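Search this notebook
Enter keyword
Go

2023-08-25

Sourdough starter drift, continued. Bench notes for whoever opens the Vornero incubator next and wonders why it smells like a brewery in there.

Background for those who skipped the April pages: we keep three starters. Menside is the old rye one, which has survived every insult we have given it. Mandagi is white flour, fed at 100 percent hydration, and sulks. Flelterdale came as dried flakes in an envelope and was supposed to be our control, on the theory that something dried ought to behave itself. It has been the least predictable of the lot, so it's a control in name and I have stopped arguing with the label.

The question is still the same one. Does the rise time drift because the culture changes, or because we are sloppy? I went in favoring the culture. I am now leaning heavily toward sloppy, with most of the leaning done this morning.

Setup today: 500 g flour batch, mixed once and split, so that at least the flour is the same flour. Water from the jug that had been standing overnight, not the tap. All three refreshed at the same ratio, one part starter to five flour to five water, and put in at 26 C. I wrote the start time on the lid tape and also here, in case the tape comes off: 8:10. (The tape came off Mandagi at lunch. I am claiming this as foresight.)

Menside doubled at 310 minutes. Its last three runs were all within a quarter of an hour of that, so there is one thing in the building that keeps a schedule.

Mandagi did very little until noon and then went up in a hurry. I had it down as a failed run and had already written "dead?" in the margin. Crossed out now but still legible. Please don't tidy it.

Flelterdale rose, fell back a finger's width, and rose again. I don't have an explanation. Two have been offered at the bench and they contradict each other, so I'm recording neither until one of them comes with a measurement.

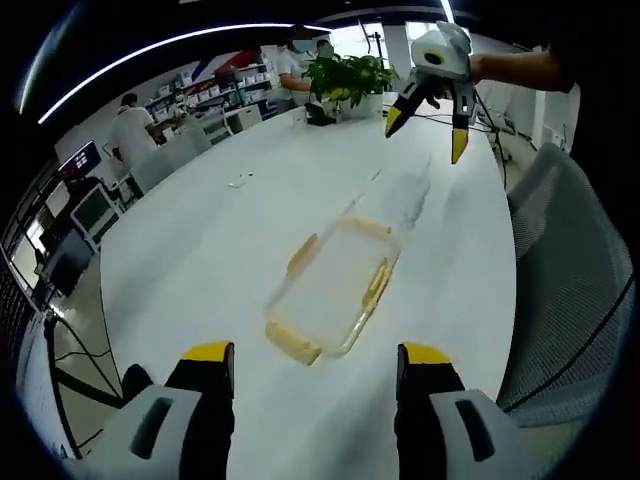

The pH strips are the other weak point. They claim half-unit steps, and between 4.0 and 4.5 the colors are two kinds of mustard. I read Menside as 4.0 in the morning and then as 4.5 twenty minutes later by the window, same strip, same eyes. The meter would settle this if the meter held a calibration. It takes the 7 buffer happily, takes the 4 buffer after some thought, and then reads the 7 buffer as 6.7. New probe is on the order list under the label printer, where it has been for a while. I would like it moved above the label printer.

Now the sloppiness. I went back through the April sheets and compared the written feed weights with what the scale log says. The scale log exists because the scale keeps one whether anybody asks it to or not, and it is a much better witness than we are. Out of 17 feeds, 5 were off by more than a tenth in the water. All in the same direction, too wet. That is enough to move the doubling time by itself, and it lines up with four of the fast runs I had been calling interesting. The fifth was a slow run. I'm choosing to be bothered by that one later.

The cause is not deep. If you pour straight from the jug you overshoot, and a starter is not a thing you can spoon water back out of. So people wrote down the number they had meant. I say people. Three of the five are in my handwriting.

New rule, then: weigh the water into a separate cup first, then tip it in. And write what the scale says, even when what the scale says is embarrassing. An overshoot that is written down is still usable. I can correct for 57 g. I can't do much with a 50 that was never a 50.

Incubator: the shelf matters more than I thought. Left a thermometer on each of the shelves for the afternoon. Top read 27.4, middle 26.1, bottom 24.8, with the display on the door reporting a serene 26.0 throughout. Mandagi has lived on the bottom since the spring because its jar is the tall one and doesn't fit elsewhere. So the sulking may be a matter of real estate. I owe it an apology, or at least a shorter jar.

Moved everything to the middle shelf. It's tight. The jars touch, and you have to take Flelterdale out to reach the other two, so expect Flelterdale to be disturbed more than its share. Noted as a confounder. If it starts behaving well after being shaken around twice a day I will be irritated.

Tried the float test on all three for the sake of completeness. Menside sank, at what by every other sign was its peak. Rye doesn't hold gas in the same way, everybody knows this, and I did the test anyway and was briefly disappointed. Mandagi floated. Flelterdale floated on one side and then slowly turned over, and I didn't have a column for that.

Smell, for the record, since the sheet asks for it: Menside like apple peel. Mandagi like plain yogurt, a little flat. Flelterdale like nail polish remover at the early check and much milder by the afternoon. That early note usually means hungry, which fits with it having been missed at the last evening feed. The sheet has a tick in that box. The scale log doesn't have an entry. See above.

Discard went into crackers again. Second tray was rolled thinner and was better, though the rosemary burned. Oven at 180 C, 17 minutes, would pull at 15. There are some left in the tin, and the tin is not evidence, so help yourselves.

To do:
- repeat today's run on the middle shelf, same flour batch while it lasts
- shorter jar for Mandagi
- thermometer stays in the incubator, ignore the door
- recheck the slow run in April, sheet against scale log
- probe above label printer
- dry a fresh lot of Flelterdale flakes, two envelopes, written on before they are filled

Evening feed done at 6:40, all three, water weighed in the cup. Menside 50 g, Mandagi 51 g, Flelterdale 50 g. The 51 is a real 51.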